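**Moving my mom's phone number off the Kodikara bundle, am I about to lose it**

**pennywhistle_ro**
ok so. Mom has had the same landline number for decades. It's in a Kodikara bundle (phone + internet + a tv box she never turns on). Bill went up again in May, now she pays more for the bundle than I do for car insurance. I want to move her to Pluvovham, internet only, and keep the number somehow. She will not give up the number. Church has it, pharmacy has it, her sister in Darkolov has it memorized and won't learn another one.

Called Kodikara, got told "you can cancel at any time." Did not ask about the number. Then my neighbor says if you cancel first the number is gone for good?? Is that right

**grubhoe**
Neighbor is right. DO NOT cancel first. The new company pulls the number over, and that closes the old phone line on its own. If you cancel, the number goes back in the pool and good luck.

**Tahsin Khan**
What grubhoe said. Order goes:

1. get the latest bill, paper or pdf
2. account number AND the transfer pin, they're two separate things
3. open the new service, give them both
4. wait till calls ring on the new one
5. then deal with the leftover internet/tv part

Name and address have to match the bill exactly. Mine bounced over "St" vs "Street", lost a whole week to it.

**pennywhistle_ro**
the bill is still in my dad's name. he passed in 2019. is that going to be a thing

**Tahsin Khan**
Sorry about your dad. And yeah it can be. Two ways to go. Get the account put in her name first (they'll want a copy of the certificate), or put the new order in his name so it matches, then change it after. I'd do the first. Slower but cleaner.

**lowtide44**
disagree, do the second. We tried to get my grandfather's name off a Kodikara account and they treated it as a brand new account, new contract, new number. Took three phone calls to get the old one back. Match the bill, move it, fix names at the new place

**grubhoe**
That's basicaly signing up for service as a dead person though. Wouldn't do that.

**lowtide44**
you're not pretending anything, there's a box on the form for "name on current account." it's separate from the customer name. at least on the Pluvovham one

**pennywhistle_ro**
oh. ok I'll look for the box

**marrow_and_salt**
Chiming in cause I did this for my dad last month, same bundle. Things I wish I'd had written down:

- the account number on the front of the bill is the *billing* number. the one they want for the transfer is on page 3, small print, ours ended in 3888
- pin only lasts a few days. don't ask for it till you're ready to go
- they'll pass you to a "loyalty" person. this is the sales desk. I got offered 301 bonus channels. dad watches 2
- voicemails don't come along. if there's any you want, save them first, play them out loud into another phone if you have to

Also the tv box. Return it and get a receipt. Get a receipt!! They tried to bill us 562 for an "unreturned" one that I had walked in and handed over the counter myself.

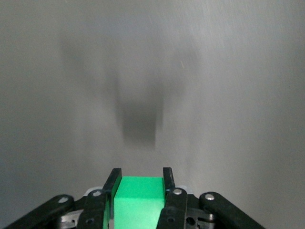

**Does she have to be without a phone while the number moves over?**

Usually there's a short stretch where outgoing calls work on the new line but incoming ones still ring the old one, so leave both plugged in until a test call from a cell rings the new phone.

For us that was most of an afternoon. Just don't do it on a day she's waiting on the doctor.

**pennywhistle_ro**
the voicemail thing. there's one of my dad on there. thank you, would not have thought of it

**grubhoe**
Save it twice. Then email it to yourself too.

**idlehands_b**
Going to be the grump here, why keep a landline. Put her number on a cheap cell plan, done. One bill less. My mother-in-law fought us on it and then was fine within a couple weeks.

**marrow_and_salt**
some people want a phone that sits in one place and has big buttons and doesn't need charging

**idlehands_b**
They sell big button cell phones. With a cradle.

**lowtide44**
and if she's on the floor in the kitchen and the cell is in her purse? we kept the landline for that. extensions in three rooms

**idlehands_b**
That's what a pendant is for. And if the power goes out an internet phone is dead anyway, so you're not getting the old landline safety with this setup either. People think they are.

**Tahsin Khan**
That last part is true and worth saying louder. Once it runs over the internet box, no power = no phone. Get a battery backup for the box and the phone adapter, both, one without the other does nothing. And update the 911 address on the new account the first day. It's a seperate form and it's easy to skip.

**pennywhistle_ro**
ok she does have a pendant but I think it plugs into the landline?? with the regular phone cord

**Tahsin Khan**
STOP then, check that before anything. Call the pendant company, ask if their base works over internet phone. Some do, some sort of do, some have to be swapped for a cell one. Do that call first, before the pin.

**grubhoe**
^ this. Ours was Idedau brand and they mailed a new base, no charge, but it took almost 3 weeks.

**idlehands_b**
See, cell plan + cell pendant. Just saying.

**pennywhistle_ro**
she'd put the cell in a drawer. I know her

calling pendant ppl tomorrow at 9 when they open. then bill page 3, then the form with the name box. do I need to tell Kodikara anything before the new place asks for the number

**marrow_and_salt**
Only to get the pin. Don't say why. If they ask, say you're updating your records. They'll still send you to the loyalty desk, just keep saying pin please

**lowtide44**
and ask if there's an early end fee on the internet half while you have them. sometimes the phone part leaving bumps the rest up to full price for the last month

**pennywhistle_ro**
ugh. ok. adding to list

**pennywhistle_ro**
Update 10:40am. pendant base needs swapping, new one ships this week. Nothing else happens till its here and tested. Got dad's voicemail saved, it's 14 seconds of him asking if we have any onions. Emailed it to my brother too

**grubhoe**
Good. Post back when you get to the pin part, I want to know if they still make you read the whole thing back to them.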